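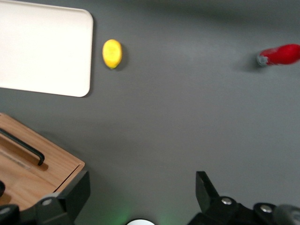 Fine on a tabletop, but would you trust it with a drawer? came a voice from behind my left shoulder, and I have to say it was the very question I'd driven two hours to get an answer to. I was at the Zerkameck open day, squeezed in with a lot of other people in sensible shoes, and we'd all come to have a nose at the Flirorier, their two-armed bench kit that you can now hire by the month.

I run a small packing room (candles and gift sets mainly) and I've been toying with the idea of an arm or two since July. I'd already seen the Jorent kit at a trade fair and come away a bit flat. Lovely brochure, but everything it picked up was a cube! So I was very pleased to find that Zerkameck had put out proper awkward stuff: a lemon, a red bottle on its side, a box of Walkers biscuits, a shallow tray, and a little wooden cabinet with two drawers.

The demonstrator said the drawers are the bit visitors always ask for. A bar handle is thin, there isn't much room behind it for a fingertip, and if you come in at the wrong angle you just shove the whole cabinet across the table. The kit gets a close-up view from down by the gripper, and they had that on a screen so we could all crane at it.
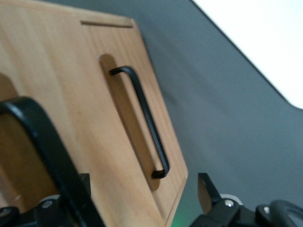
What I wanted to know was how long all this takes to teach, and I got a straighter reply than I expected. They reckon on 5 days to get a new job going at your own bench, with one of their people there for the first of them. After that you ring the helpdesk. Changing to a different drawer or a different size of box is meant to be quicker, though I couldn't get a figure out of anyone and I did ask twice.

Hire is for a minimum of four months, or you can sign up for 18 and they knock a bit off and throw in spare fingertips. You need a solid table, decent even lighting and somewhere sensible for the cables to go. I hadn't thought about cables at all. My benches are up against a wall with one socket between them, so that went straight in the notebook. 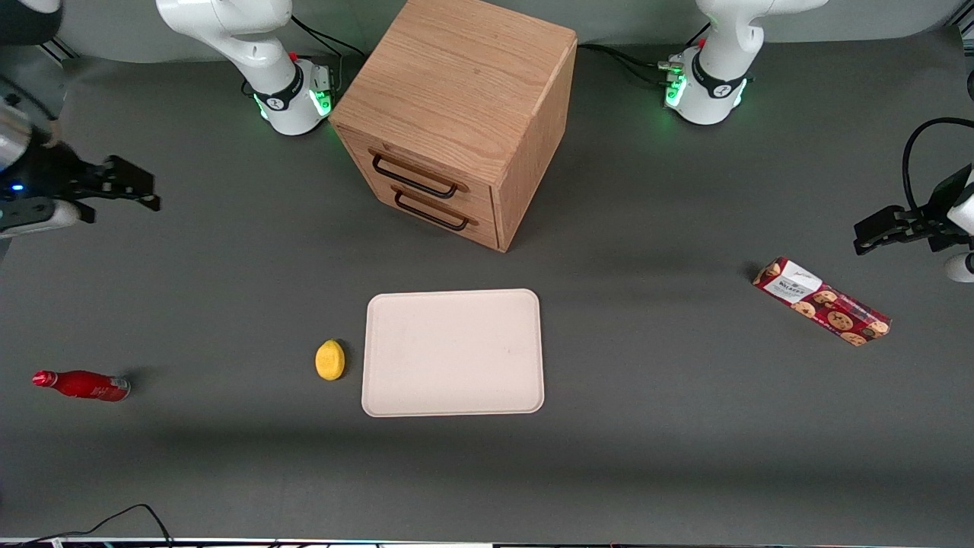
Having the arms at the back of the table is a good idea, I thought — you keep the front clear, and both sides can get to the middle. It does eat up depth, though, and I'd have to swap at least one of my benches for something bigger. The demonstrator suggested a second-hand one from Mikuš, just up the road, and I may well pop in next time I'm over that way.

Grumbles? The talk beforehand went on too long, and the software part was all on slides when I'd much rather have had a go myself. The hands-on slots were only 10 minutes each and had gone by the time I'd parked. If you're going to the next one, get there early and put your name down before you queue for coffee (the coffee was good, mind).

I've asked for a quote on the shorter hire, with the drawer job and one of my gift boxes included. They want me to post them a few of the boxes first, flat and made up, so I'm off to find some bubble wrap.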